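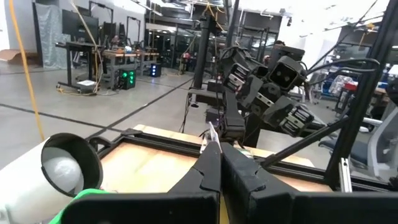 Minutes, Android and Phones Group, Friday, June 12, 2026

Chaired by Clive Horrocks, minutes by me (Clotilde Texier), so any spelling mistakes are mine and you can send them back to me.

Start
We got going a bit late because the projector wouldn't talk to Clive's phone. Minutes of the last meeting were taken as read, although I'd put the wrong version number for the Rorkier launcher and I've fixed that now.

Phone storage filling up
This was the big one, and we spent most of the evening on it. Lots of you have been getting the "storage almost full" message after the last round of app updates, me included! My phone was down to 200 MB free on the weekend and it wouldn't even save a photo.

Clive took us through his own phone on the screen. Go to Settings, then Storage, then Apps, and sort by size. On his the worst offender was Flellard (the podcast app), which had hung on to every episode he'd ever played. Clearing the cache got almost nothing back. What did the trick was going into Flellard itself, opening Downloads and switching on "Remove when finished". I did mine while he was talking and it was lovely to watch the number go up.

A warning that came up more than once: Clear cache is fine, Clear data is a different button and will sign you out and wipe your settings. On some models they sit right next to each other. I learned this the hard way in January with my notes app and I'm still a bit sour over it.

There was a question from the back about whether moving apps to an SD card is still worth doing. Clive reckons only for photos and music. I disagreed, as my old tablet has run its games off a card for years without any grief, and we left it there.

Keyboard swap
The Tanasarn keyboard has moved its autocorrect switch again. It used to be under Typing, now it's under Language, then your language, then a little cog. If you type in Australian English, check it hasn't put you back on American, because it did that to me and I sent a whole email about "colors" to my sister.

Backups
Rasosell free accounts now stop at 3000 photos. After that it just quits backing up, and the only notice is a small grey line on the account page (I think that's pretty poor, and said so). Clive suggested we each check the date of our last backup before the next meeting. If you're over the limit you can pay, or copy the older ones to a computer and take them out of the account. Please make sure the copies open before you delete anything.

We didn't agree on whether the group should recommend a paid plan. Held over.

Things to do
Clive: write up the storage steps with screenshots, including the menus for older phones.
Me: find out if the Rasosell limit counts videos as well.
Everyone: bring your charger next time, we ran out of spares.

Other business
Clive asked whether 24 hours is long enough to leave a new update before installing it. I wait 3 days myself. No vote taken.

Finished just before nine.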